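Two-arm planner refuses to go over the front edge of the table

Posted 10/01/2019 in Motion planning

Setup is two arms side by side, head camera, planning through Udura with the stock sampling planner. Both grippers start low in front of the table and have to come up and over the edge to reach the cup and the carrots. 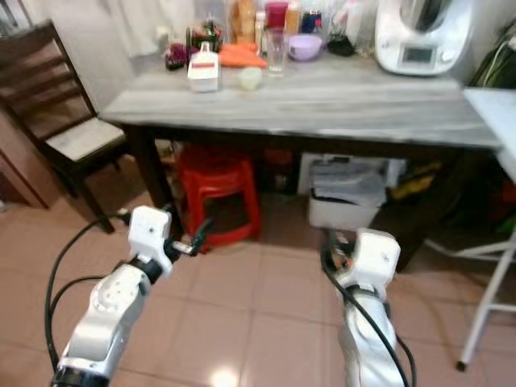

Arkico: Which frame is your octree published in? If it is the camera frame, every small movement of the head will smear the table edge towards the arms. Check that before you touch the planner settings.

It is published in the base frame. The transforms look right when I overlay them. With one arm the plan succeeds nearly every time. With both arms in the same group I get "start state in collision" or a timeout after 4 seconds. Raising the limit to 30 seconds made no difference to the first error and very little to the second. Padding on the links is at the default. Has anyone got this working without cutting the table out of the collision scene?

Eusebio Grajales

You have two separate faults and they need separate fixes.

The start state error is almost certainly your own arms appearing in the map. The head camera sees the forearms and the cables. The self-filter removes the links in the robot model, but the cables are not in the model, so they stay in the octree as occupied cells right beside the wrist. Add a capsule to each forearm in the filter model only (leave the collision model alone) and make it wide enough to cover the loop of cable at its widest. Then clear the map and let it rebuild before planning. If you don't clear it, the old cells stay where the camera no longer has a line of sight.

The timeout is a sampling problem. With both arms in one group you are searching the joint space of the pair, and the way up past the table edge is narrow. Plan one arm at a time to a waypoint above the table, 75 mm clear of the top, then plan the pair from there. Replace the table cells with a plain box fitted to the top. An octree edge is rough at that resolution and costs you clearance for nothing.

Rizvi

Just turn the padding off. Worked for me.

Drovcombe

I would not turn padding off with a real table in front of the arms. Reduce it on the gripper links and keep it on the forearms.

Agree on the self-filter. One addition – check the time stamps. Our filter was using the latest joint state against an older cloud, so the arm was removed from the wrong place whenever it moved. Matching each cloud to the joint state at its own stamp fixed it. We also raised the joint state buffer to 1000 messages, as the default dropped the ones we needed when the machine was busy.

If the pair still times out after the waypoint change, print the failed samples by cause. Ours were mostly arm against arm, and moving the two waypoints further apart did more than any planner setting.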